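Gallery: Small Parts on White Paper

By Dragica Ristić
Tuesday

Print this page | E-mail this page

I have been told, several times now and always by people with very neat drawers, that a sheet of white paper will change the way I handle small parts. You lay it flat on the table, you mark it off into regions, and every knob and peg gets a place. You stop losing things. You stop swearing. Your evenings come back to you.

I doubted it when I first heard it in Tustitz and I doubt a good deal of it now. But I said I would try, and this gallery page is what I owe the people who kept asking how it went.

Some background for anyone coming in cold. My trouble started with a box of Sikora fittings, bought secondhand, 600 pieces according to the lid. I never checked the lid. Knobs, pegs, collars, little stubs whose purpose I still can't guess, all of them tipped in together by the last owner, who had apparently given up. I kept them in the box for most of a year and fished for what I needed. It was a bad system, and I will say in its defense that I understood it.

Henryk Szewczyk's view is that the box itself was the mistake. He thinks anything with a lid ends up as a place to avoid decisions. He told me to get everything out where I could see it, on white, and to mark the sheet so the parts couldn't wander. I asked why white. He said contrast. I pointed out that half of my parts are white. He said to start with the ones that aren't.

So there's the first thing I hold against the method: it works beautifully for parts that were easy to see in the first place. Put something blue on a white sheet and you'd have to try hard to lose it. Put a white collar down and you'll be patting the paper with the flat of your hand like somebody looking for their glasses.

The second is space. A sheet big enough to be useful takes over the table. Mine did. I had supper standing up on two nights before I gave in and moved the sheet, and of course moving the sheet moved everything on it. The advice is to slide a board underneath. Fine, but now I own a board, and the board has to live somewhere, and we are back to talking about storage.

Third, the regions. Pencil lines look tidy and stop nothing. A peg rolls over a pencil line without noticing. If you want the divisions to do any work they need some height to them, or at least an edge of tape, and by then you have spent 60 minutes making something that a muffin pan does already. I made one with pencil and one with strips of card glued down. The card one was better. I was annoyed to find this out, having argued loudly for the pencil.

Trullumura sells a ready-made version, the Britum, and I borrowed one for a week. The instructions suggest 7 regions. I have no idea where that comes from. I ended up using the middle of it and leaving everything around the outside bare, because that's where my hands and my coffee go. The leaflet also promises "calm." I can report paper.

What I will grant, grudgingly, is that a few parts set out on a plain ground are pleasant to work from. You see what goes with what. A knob standing by itself looks like a thing you could finish, and a box of knobs looks like a chore. I noticed that I picked things up once and put them down once, where with the box I was forever stirring. Whether the sheet deserves the credit or whether I had simply taken fewer parts out, I can't tell you, and I don't think Henryk can either. When I tried the same few parts on a bare table the next night it went nearly as well. One peg did end up on the floor, but I have dropped them off the sheet too.

Standing small pegs upright is a separate argument. The neat-drawer people do it because it looks good. Upright they don't roll, I'll give them that, but bump the table and you have the whole lot lying down again and pointing in every direction. I lay mine flat in a lid.

Blue on white, the easy case: a round knob near the top of the sheet with its wide base down, one tiny peg upright just below it, and another peg at the right margin. Panels mark off the white, and the table shows dark all around. I'd like to see the same thing tried with white collars. 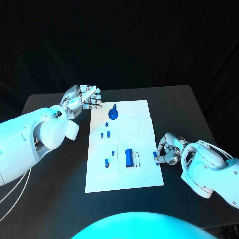

Ashok Dwivedi: You're testing the wrong thing. Seeing the parts was never the point for me. The point is knowing when you're done. If every region has one kind of part and a region is empty, you have used that part up or you have lost it, and either way you find out before you put the cover back on. A box can't tell you that. I also think you gave up on white collars too soon. Turn the sheet over and use a dark one. It's paper.

Dragica Ristić: The dark sheet is a fair point and I should have thought of it. On the empty region I'm less sure. Mine are empty because I forgot what I meant to put there. I suppose I could label them, but then I'd want to change the labels, and I know how that goes.

Lech Urbańczyk: I label with masking tape. Peels right off. Mostly.

Ryszard Wasilewska: Has anyone used the Britum for longer than a week? I had one and the corners curled up by the end of the month, after which anything round headed straight for the middle. I went back to an old baking sheet with a dish towel in it. Ugly, but nothing rolls on a dish towel.

Dragica Ristić: Mine went back flat, but then I hardly had it long enough to curl. The dish towel I can believe in. My worry would be the thin pegs catching in the weave, especially on a waffle towel. What kind do you use?

Ryszard Wasilewska: Flat weave, washed to death. Never had one catch.

Dragica Ristić: Then I'll try that next, with the white collars, on the darkest towel I have. The Sikora box is still more than half full, so there's no shortage of things to lose.

5 comments | 2 shares

Print this page | E-mail this page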